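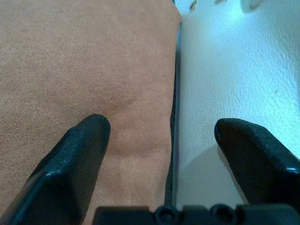 A reader wrote in after the last post to say I had the Skolter insulator wrong, and that the threadless ones were never used on the main line, only on the spur to the quarry. I checked my notes and the reader is right. The spur was built first, with 140 poles, and the main line went up 2 years later with threaded pins throughout.

The rest of what I wrote about the Tamihana line stands. It was a single iron wire on cedar poles, put up by a small outfit called Prumov that also sold fence wire and stove parts. They charged the town 700 dollars and were paid late.

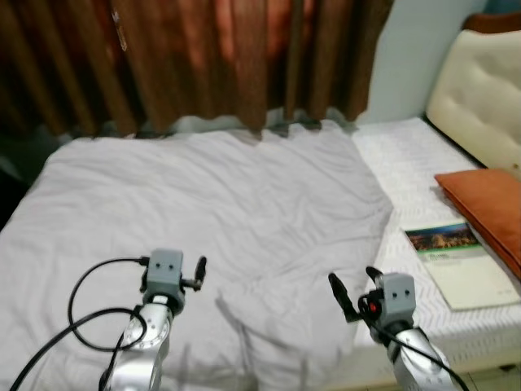

Prumov did not string the river crossing. That job needed a longer span than their crew had tried before, and the first wire came down in December under ice. The replacement was heavier and sagged so much that boatmen complained. It stayed up anyway — I have found no record of a second break.

I bought a short piece of line wire at a swap meet last month, tagged as coming from the crossing. It is too thin for that, so my guess is the spur. I paid too much for it.

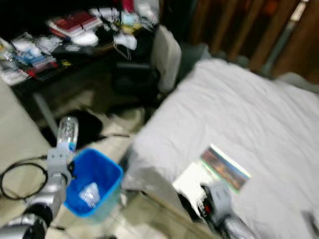
Bedroom.

Next I want to go through the Poltex account book, which lists 100 battery jars I can't place.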